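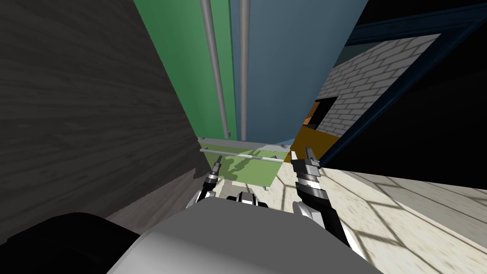 Naheed Mirani
Dec 28, 2021

My water bill for the last quarter was $1282. The one before it was $80. Same house, same people, no pool. I'm putting the whole thing in one thread so I can stop typing it out for everyone on Puvia Street.

First thing I did was call the water office in Leltero. They were polite. They said the meter reading was real, taken by radio and then checked by a person at the curb, and that the amount was due in 30 days unless I filed for a leak adjustment.

I didn't know what a leak adjustment was. If you live in Leltero, you can get part of a high bill taken off when you had a hidden leak and got it fixed. You need proof of the repair. The form is one page and it's not on the website, you have to ask for it at the counter.

Before you pay anyone, go read your own meter. Mine is in a box by the sidewalk under a heavy lid. Bring a big screwdriver to pry it up and a rag to wipe the glass. There were crickets in mine.

Turn off everything inside. Dishwasher, washer, ice maker, humidifier if it's on a line. Then look at the little red triangle on the dial. If it's turning, water is going somewhere. Mine was turning slowly the whole time I stood there.

Next, shut the main valve where the line comes into the house and look at the meter again. Triangle stops, the leak is in the house. Triangle keeps going, the leak is between the meter and the house. Mine kept going, so it was in the yard.

If your main valve hasn't been turned in a long time, don't force it. My neighbor's snapped at the stem and then she had a second problem. A little penetrating oil and a night's wait is fine.

People always say check the toilets first, and they're right. Put food coloring in the tank and don't flush for a while. If there's color in the bowl the flapper is bad. A flapper costs very little and takes a few minutes. I replaced ours even though the toilets weren't the cause.

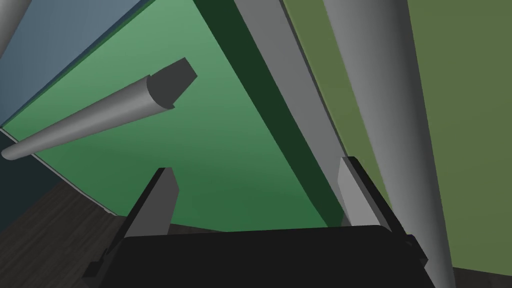
Gripper, open.

Back to the yard. The ground over the line looked normal to me. No puddle, no soft spot. The soil here is sandy and it all went straight down. I had been telling myself there couldn't be a leak if the grass was dry, and I was wrong about that for most of the fall.

I got two quotes. One company wanted to replace the full line from the curb without looking for the leak first. The other was Chareonsuk, the plumbers next to the tire shop, and they charged a flat fee to find it and took that fee off the repair. I went with them.

The guy walked the line with a listening device and headphones. He asked me to turn off the radio and keep the dog in. He marked two places with orange paint, then came back to the first one and dug there.

It was a coupling near the hydrangea. The original pipe is copper and somebody had patched it a long time ago with a fitting that didn't match. It had a pinhole on the underside. He gave me the old piece in a bread bag and I still have it, in case the water office wants it.

They did not want it. They wanted the invoice with the address on it, the date of the repair, and a meter reading from after. Take a picture of the meter yourself the same day. I had to go back a second time because I didn't.

Things I'd ask any plumber before they dig: who calls in the utility marking, who fills the hole, and is the sod included. Mine filled the hole but the sod was on me. I have a bare patch until April and I can live with it.

Insurance did not cover it. The agent explained that the line in the yard isn't part of the house under my policy. There's a rider for it, and I've added it now. I also got a flyer in the mail from Zonduteo selling a service line plan. Read the waiting period on those before you sign up. I passed.

The adjustment can take up to 3 billing cycles to show up. In the meantime they put me on a payment plan with no interest, but only after I asked. The first person on the phone didn't mention it. The second one did.

A few people asked if they can fight the reading itself. You can request a meter test. If the meter turns out to be fine you pay for the test. My triangle test had already shown me the water was really moving, so I skipped it.

What I do now is write the meter number on the kitchen calendar when I take the bins out. Last thing at night, then first thing in the morning. If nobody got up and ran a tap, the two should match. Ours have matched since the repair.

Someone asked for the name of the form. It's just called Request for Leak Adjustment. Counter on the ground floor, window on the left. They close for lunch.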